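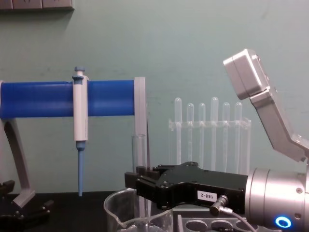

*Fig. 1. A single-channel pipette hanging on its stand.*

# Measuring small amounts: notes for week 2

Welcome back, everyone, and thank you for all the questions you sent after the first meeting. I've tried to fold most of them in here, so these notes came out longer than I planned (they always do!). Please read them before class with a pencil in your hand, and write in the margins as much as you like.

Our subject this week is error – where it comes from, how we talk about it, and how to write it down so that somebody else can make sense of your numbers a year from now.

## Accuracy and precision

People use these two words as if they were the same, and at the dinner table that's fine. In this course we keep them apart. **Accuracy** is how close your result is to the true value. **Precision** is how close your results are to each other when you repeat the same measurement.

Think of a kitchen scale that always reads a little heavy. Weigh the same bag of flour on it all afternoon and you'll get nearly the same number every time, so it's precise, but every one of those numbers is off in the same direction. Averaging them won't help you. I had a scale like that for years and baked some very dry bread with it before I caught on.

## Two kinds of error

*Systematic error* pushes all your readings the same way. The heavy kitchen scale is one case, and a ruler with a worn end is another. You find it by checking against something you trust.

*Random error* scatters your readings in both directions. Taking more readings helps here, though more slowly than most of us would wish: to cut the uncertainty of the mean in half you need four times as many readings. Angeliki Balaskas asked last time whether there's a way around that. You can look for a steadier method, and that is often time better spent than one more afternoon of repeats.

## A worked case

Suppose you weigh out a portion of water and the balance says 394 mg. The reading is good to plus or minus 2 mg. We write

> m = 394 ± 2 mg

The relative uncertainty is 2 / 394, or 0.5 percent once we round it. Now take a much larger portion, 4000 mg, with the same plus or minus 2 mg. The relative uncertainty is 2 / 4000, or 0.05 percent. The balance hasn't gotten any better – the portion has grown and the doubt has stayed put.

If you add two masses, combine the absolute uncertainties. If you multiply or divide, combine the relative ones. When the errors are independent we combine them by squaring, adding, and taking the square root. Nuno Gouveia's table from last year, which is in the shared folder, sets this out very nicely.

## How many digits?

Your calculator will happily give you ten digits, and you should feel free to ignore most of them. Round the uncertainty to one digit (two if the first digit is a 1), then round the result to match. So 393.8271 ± 2.14 becomes 394 ± 2. Keep the extra digits while you're working and round only at the end.

## For next time

- Read chapter 2 up to the section on weighted means. You can skip the proof.
- Do the practice set on combining uncertainties and show your steps, please, even the ones that feel silly.
- Find one measuring tool at home and write a paragraph on how it could mislead you. Thermometers and bathroom scales are both good choices.

The practice set is worth 30 points. If you get stuck, write to me or to Anastasia Sotiropoulos, who is running the help hour again this term in the small room next to the library.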